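Buying a lot at Flurine, and the paperwork after
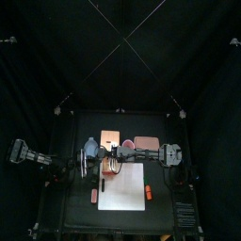
Black mat, black drape, cords crossed at the back.

I have had a few emails asking how the Flurine sale went, so I am writing it up once and will send people the link.

The lot I wanted was number 159, a lead-glazed dish from the Miria workshop with a bird in the center and a chipped foot. The catalog gave it one line and a small black and white photo. I had been looking for a Miria dish for years. They come up, but usually as part of a mixed lot with a lot of brown jugs, and I have no space for brown jugs.

Viewing was on the Friday before the sale. Flurine holds its viewings in the old grain exchange at Comville, and you have to ask at the desk if you want something out of the cabinet. I asked for the dish and was given a pair of cotton gloves, which I took off again because glazed pottery is slippery and gloves make it worse. The man at the desk didn't mind.

The dish was better than the photo. The glaze had pooled thickly on one side and gone nearly brown, and there were three stilt marks in the well where it had been stacked in the kiln. The chip was old, with dirt in it. I found a hairline running in from the rim that the catalog didn't mention. I ran a fingernail across it and could just feel it. I tapped the rim and it rang all right, a little dull.

On the underside there was a paper label, very faded, with the number 23 in ink and the word Hoxha printed along the bottom edge. The catalog said "old label to base" and left it there.

I knew the name. Hoxha was a dealer's shop, closed long ago, that sold mostly metalwork and textiles and now and then some pottery. I had seen that printed label twice before, both times on brass. So part of the reason I wanted the dish was the label, and I spent the weekend trying to work out how much extra I was willing to pay for a piece of paper the size of a postage stamp.

I don't bid in the room any more. I get carried away, and once came home with a set of fire irons. I left a written bid with the desk and went over the top figure again at home to make sure I could live with it. A dealer I sometimes buy from had told me she wasn't interested in the lot, and I believed her, mostly.

The sale started in the morning and the dish came up after lunch. I didn't watch the stream. An email arrived in the late afternoon with an invoice attached, and I opened the invoice first. I had got it for a good bit under my limit. Then you add the buyer's premium and the tax on the premium and it isn't so far under after all. I should be used to that by now.

Flurine gives you 4 working days to collect before storage charges begin. Their shipping partner quoted me more than I wanted to spend, so I drove. I took a plastic crate, two bath towels and a sheet of foam. I like to pack a dish on its edge and not flat, the way you would stand a plate in a rack, with padding on both sides so it can't rock. The road out of Comville is being resurfaced and I took it slowly.

Once it was home I wrote to Flurine to ask what they knew about where the dish had been. I always do this and I always do it in writing. You don't get the seller's name, and I don't expect to, but the auction house can pass a question along, and sellers are often happy to answer if it is put politely. My letter had only 2 questions in it. When did the family get the dish, and was there a receipt or any letter that went with it?

The reply took most of May. The dish had been bought by the seller's grandmother, who furnished a dining room from Hoxha over several years. No receipt for the dish had been found. There was a carbon copy of a letter from the shop about a different purchase, a pair of candlesticks, and they sent me a scan of it. It runs to half a page. The shop says the candlesticks have been put aside, that the price is firm, and that "the bird dish may follow by the same carrier if wanted."

I think that is my dish. I can't prove it. There could have been more than one dish with a bird on it in that shop, and the letter gives no stock number. If it had said 23 I would have been very happy. What I have written on the record card is "probably the dish mentioned in the letter," with a copy of the letter in the folder behind it. Whoever has it after me can make up their own mind.

I have changed a couple of things about how I keep these records. The invoice used to go in one file with all my other invoices, and now a copy goes in the folder for the piece itself. I also print the emails. I lost a whole exchange with a seller when I changed email providers, and it was the only evidence for where a jug of mine had come from.

As for the label, I have left it alone. One edge is lifting. I asked a paper conservator whether I should stick it down and was told to keep it out of the sun, not to stand the dish on it, and not to touch it. It sits on a plate stand on the north side of the room, where you can only see the back if you lean over.

The hairline hasn't moved. I marked the end of it in pencil when I got the dish home and I check it when I dust.

Flurine has another sale in the fall. I have looked through the early notice and there is nothing from Miria in it, though there is a mixed lot with a lot of brown jugs.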